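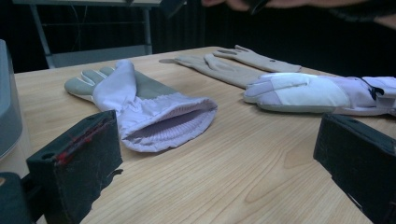 *Corinne Halvorsen*

# Sorting out the glove basket before winter

Every October I tip the whole glove basket out and go through it, and every October I find I own far more gloves than hands. The garden ones, the thin ones, the big padded ones for shoveling - they all end up in one heap, and by the first cold Thursday I'm leaving the house in two lefts. So let's get them sorted! It's a pleasant job with a cup of tea.

## Lay them out flat

Clear a table and spread the gloves palm down where you can, with the fingers straightened. Give each one room if you have it (I never do, and mine always overlap a little). Pull the cuffs out long, too, so you can see how the knit lining is holding up. A cuff that has gone slack lets the snow straight in.

## Check each one

1. Put your hand inside and spread your fingers. Thin gloves go at the fingertips first, so look hard at any dark speck - it may be dirt, or it may be the start of a hole.
2. Bend the leather parts. If they feel stiff, rub in a very small dab of leather conditioner and leave them overnight.
3. Open and close any straps, and pick the fluff out of the fasteners with an old toothbrush.

## Pair and put away

Match what you can and clip each pair together at the cuff with a clothespin. Singles go in a paper bag on the closet shelf. I give them until spring, and you'd be surprised how many partners come home from coat pockets and the trunk of the car.

Padded gloves should go on top of the basket, loosely, with the thin ones tucked down the side. If anything feels even slightly damp, hang it up first and put it away tomorrow.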